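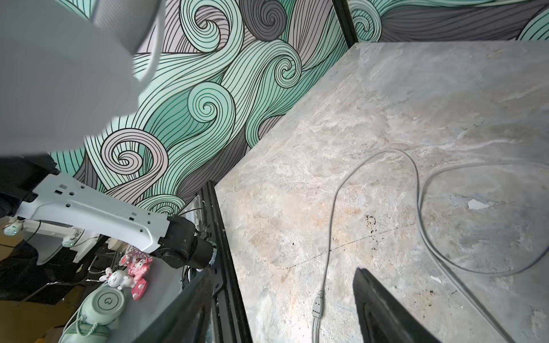
The mural at Weseo's fit-out workshop in Sustmont was set out by hand from the centre of each spiral. The designer responsible for the room, who also specified the tables, says the sequence was fixed before any colour was opened.

"You locate the spiral centres first," she says. "The bands are drawn outward from those. If you start with the long diagonals, the curls end up wherever there's space left, and they look it."

The palette is mint green in two strengths, a medium grey, a charcoal and a mauve-pink. Each band is edged with thin parallel black lines. She regards the linework as the slow part. "The colour fields took 100 hours. The lines took 139. A band edge that wanders a few millimetres is acceptable on its own. Beside a second line it's obvious."

The pattern carries on to the adjacent wall. Matching it at the corner was considered and dropped. "The corner has a black vertical edge, so the eye accepts a break there. We kept the same scale and the same colours on both sides and left it at that."

The tabletop was a separate job, ordered through Primura. It has a marble-like surface in grey, mottled with cream, beige and pale blue, and a black metal edge. She wanted a mottled top for a bench that would have leads and connectors on it all day. "Plain white shows every speck. This hides a fair amount, though not dark marks. Those you still have to deal with."

Her cleaning instruction is a damp cloth and neutral detergent, with no scouring pads. On fine dark lines in the surface she is cautious. "Some are veining and some are cracks. Run a fingernail across. If it catches, log it and check again in December."

Cable storage remains unresolved. A drawer unit from Urrutia was quoted at $446 and declined. Grey leads on a grey top are easily overlooked, she concedes, and she would now ask for a coloured sleeve at each connector.

The total for the room, excluding labour, was $2,628. The next item on her list is a hook rail for the cables, to be fixed to the bench so that the painted wall isn't drilled.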